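In praise of the small supper

2024-03-26

I have been to a good many fundraising dinners in my time, and I want to say at the outset that I have enjoyed nearly all of them. I like a raffle. I like a hall with the heating on too high and a pudding that somebody's aunt has clearly been worrying over since morning. So please don't take what follows as grumbling from a man who would prefer to stay at home with his slippers, even though my slippers are very good ones.

But I have come round, slowly, to the view that our youth charities ought to give up the big annual gala, or at least rest it for a year or two and see how they get on. Last July I went to the one at Sollcombe, in aid of the Getbridge reading clubs, and there were 523 of us in the room. It was a lovely evening, I laughed a great deal, and I came home without having spoken to a single person who had ever sat down beside a child with a book. I had talked to a very pleasant couple about guttering.

Now, the children did appear, of course. They were brought on between the main course and the auction, in clean shirts, and two of them read a poem each into a microphone that had been set up for a much taller person. Everyone clapped and meant it. Then they were taken home to bed, quite rightly, and we got on with bidding for a weekend in a cottage. 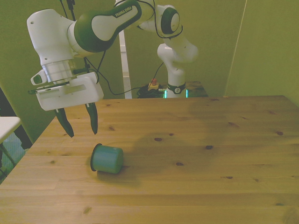

What I kept thinking about on the drive back was how little time the poem had been given, and how much the cottage. I don't blame the organisers for a moment! They had been at it since the winter, ringing round for prizes and fretting over the seating, and that is rather my point. All those evenings on the telephone were evenings when the same kind people might have been at the club itself, hearing somebody stumble through a chapter about a pirate.

Compare the little supper I was asked to a few weeks afterwards, in the back room at Codard. There were 11 of us round the table (soup, bread, a very large cheese) and we were simply told how the year had gone. One of the older girls had come with her mother and explained, at some length and with her mouth full, why she had given up on one book and started another. I put my hand in my pocket that night more deeply than I had at Sollcombe, and so, I believe, did the man beside me, who had only come to give his sister a lift.

I know what will be said against me. A supper is small beer next to a ballroom, and you would need a great many of them to raise the same money. Perhaps 23 suppers, spread through the year in people's kitchens and church rooms, would be a fair start. It sounds a lot, but each one asks very little of whoever is giving it, and people who have been fed in a kitchen do tend to offer theirs the next time.

There is also the matter of who gets asked. A gala ticket costs what it costs, and plenty of the families whose children go to the clubs could never dream of buying one. They can manage soup. I should like them at the table as ordinary guests, with opinions about the cheese.
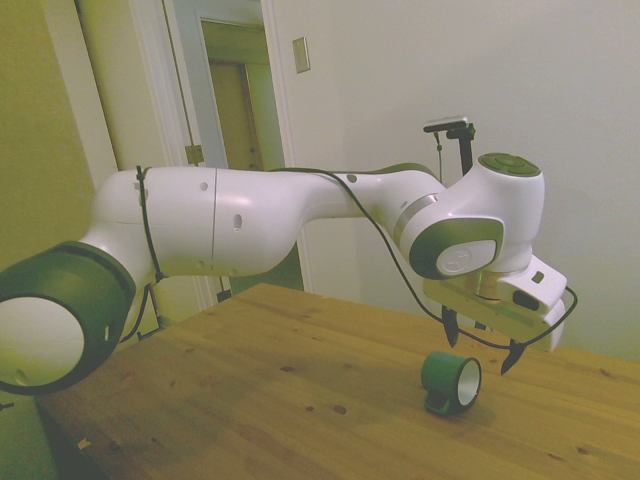 Hubert Auer wrote to me after reading an early version of this and took the other side with some force. The gala, he said, is the one night of the year when the helpers get to put on something nice and be thanked in front of a full room, and if I took that away I should have to tell them so myself. He added that his own club at Ortner had made friends at those dinners whom it would never have met over soup.

I have turned that over a good deal, and I think he is right about the thanking. We are not good at it, and a crowded room on its feet is a fine thing to be given after a long year of wet evenings and lost library books. So have a party for the helpers, by all means, and let me come and wash up. I would only ask that we stop expecting the same night to raise the money, and that whoever reads the poem gets a microphone at the proper height.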